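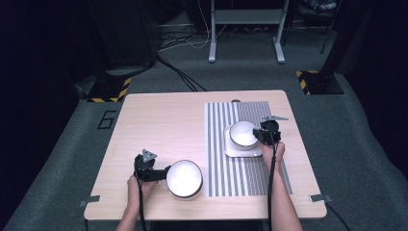
Two bowls, one square saucer, one striped mat.

How to lay a one-person place setting on a small table (and clear it again fast)

Quick one today. Had a few people ask how I do the bowls-and-mat thing on the little table so it doesn't look like a pile of dishes somebody forgot. Takes maybe a couple minutes once you've got your stuff out. Write-up is longer than the job, sorry.

What you need

A placemat, woven if you have it. Stripes help, more on that below.
Two small bowls, same kind.
A saucer or shallow tray, square is good.
A dry cloth.

Don't go buy a set. Mine are odds and ends. Lilian Rugemalira got hers off the Sturell clearance shelf in June and they work fine.

Step 1. Wipe the table

Dry cloth, with the grain. Crumbs under a woven mat will drive you nuts, you feel every one when you put a bowl down. Lift the mat and shake it outside too. Not over the table. (Yes I have done that.)

Step 2. Mat down first

Pick a side. On a small table I put the mat over to the right and leave bare wood on the left, gives you somewhere to park a bowl while you sort out the rest. Centering it looks nice in catalogs, then you've got two skinny strips of table that hold nothing.

Line up one long stripe with the table edge. That's why stripes are handy, you can see right away when it's crooked. Stand back, look, nudge it, done. If the corners curl, roll the mat the other way for a minute and lay it flat again.

Step 3. Saucer

Goes on the mat, toward the back, not dead center. You want room in front for a spoon or a napkin or your elbow. Set it down square to the stripes. A square saucer sitting a little bit off looks worse then a round one, so take the extra second.

Step 4. Bowls

One bowl on the saucer. Hold it low on the side, not by the rim. Put it straight down, don't slide it, sliding drags the saucer and then the saucer drags the mat and you're back at step 2.

Second bowl next to the mat on the bare wood for now. That's your serving bowl, or your pits and peels bowl, or it's the one that gets stacked. Up to you.

Moving two at once is OK if they're empty. One in each hand, and do the far one first so you aren't reaching over the near one.

Step 5. Stacking, if you want the space back 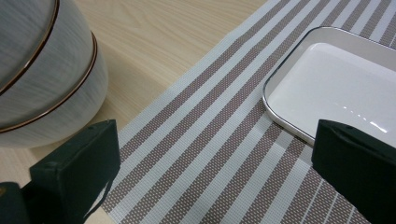 Bigger one on the bottom if they don't match. Same size, just let it drop in the last half inch and give a tiny turn so it seats. If it rocks, something's in there or they don't nest, and no amount of pushing fixes that. Pieter Rampersad pushed. He has one bowl now.

Keep the stack off the mat. Woven stuff is a bit springy and a stack sits better on hard wood. Leave a gap of a couple fingers between the stack and the mat border so you can pull the mat out without bumping anything.

Step 6. Clearing

Stack first, then tray, mat last. Lift the mat by both short ends so crumbs stay in the middle, carry it to the bin, tip. Store it flat or rolled, never folded. Mine got folded once by the Coutinho movers and the crease is still there.

A few extras

Glazed rims chip before anything else does. Put a paper towel between bowls if they're going in a cupboard for a while.

Mat slides around? Damp the table very slightly before you lay it. Very slightly. Or cut a piece of drawer liner, 3 inches in from each edge so it doesn't peek out.

Setting for two on the same table, skip the spare bowl and turn both mats the short way. Tight but it fits.

Will do the napkin part Saturday if I get to it.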